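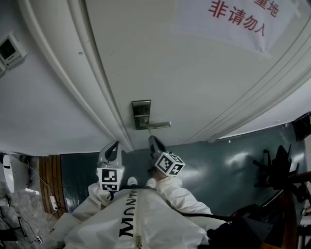
Hajar Ashour wants to know why we are paying for two pairs of Fladon grippers when the rental terms would have let us start with one. She raised it on Monday and asked for the answer to go in this report, so it comes first. The second pair covers charging and repair. In the first month one pair was out of use for two days with a sticking finger, and recording carried on with the other.

Work since the last report

The Fladon kit is on trial for the whole of this phase. It consists of the hand-held grippers, the marker cubes that go with them, a head camera and the supplier's upload software. The operator wears the camera and carries out the task by hand with the grippers, and the recordings are used to train the arm we intend to buy next year.

We have 1,709 recordings accepted so far, across 16 tasks. Door work takes up the largest share: approaching a closed door, lining up with a lever handle, pressing it down and going through. Lever handles were chosen first as they are what the Abou Zeid site has on nearly all its internal doors. Operators record these tasks in full protective suits, the same as staff would wear there.

Of the recordings sent to Stuvitport for checking, 86 per cent passed first time. Most of the rejected ones failed on tracking. The markers were lost when the operator turned a wrist too far, or when strong light came off a glossy surface. Brahim Ait Ali has changed the training notes to deal with the first of these. The second is still open, and we have asked Fladon whether a matt print of the markers can be supplied.

The kit in use

Set-up takes roughly 20 minutes, mostly calibration. The grippers are comfortable for a morning but operators report sore wrists by mid-afternoon, so door sessions now stop at three o'clock. Grip on smooth metal levers is good. Grip on round knobs is poor — we would not recommend the present fingers for them.

The upload software is the weakest part of the package. It drops long files without a warning, and Iman Ouazzani now checks every transfer by hand. Fladon have promised a fix in October.

Spending and next steps

Spending is within the agreed budget. The only unplanned cost was replacement finger pads.

Before the next report we will finish the door tasks, begin on drawers and cupboards, and run the Zonia grippers alongside Fladon's for a fortnight so that you have a comparison before the rental comes up for renewal. Adel Abdel Hamid will send the Zonia quotation separately.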